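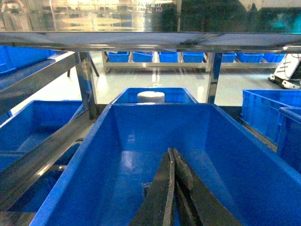

Print this page | E-mail this page

Late check-in at a guesthouse in Larnau - is it possible?

Svenja Kröger
May 2025

Hello all. My husband and I will travel to Larnau in September and we would like to book three nights in a small guesthouse near the lake. Our train comes from Gustley and arrives at 10.40 in the evening. On the booking page I read that reception closes at 9. I have written to the owners two times and received no reply. Must we look for a bigger hotel, or do the small places have some arrangement for late guests? We prefer to pay on arrival, if this is allowed. Also I would like to know if breakfast is normally included in the price.

Haoran Luo

I stayed in Larnau last year, at the Trino guesthouse, and I also arrived after reception was closed. They have a key box beside the side door. You must telephone in the afternoon and they will give you the code, but they ask for your card number first, so paying on arrival was not possible in my case. My room was 422, which is on the top floor, and the lift is switched off at night - please bring light luggage or ask for a lower floor. Breakfast was extra. It was simple but fresh, with good bread and a local cheese, and you can tell them the evening before if you want it.

I recommend you telephone and do not write. The owners are friendly but they are slow with e-mail.

Alasdair Moffat

just stay at the Rutherford, desk open all night. costs more

Heather Pringle

Haoran's advice about the phone is right. Try before noon, when somebody is at the desk. I would only add that the taxis at Larnau station stop early outside the summer holidays, so ask the guesthouse to reserve one for you. If you walk, take the road along the lake and avoid the path behind the church, as it has no lights and many steps.

Print this page | E-mail this page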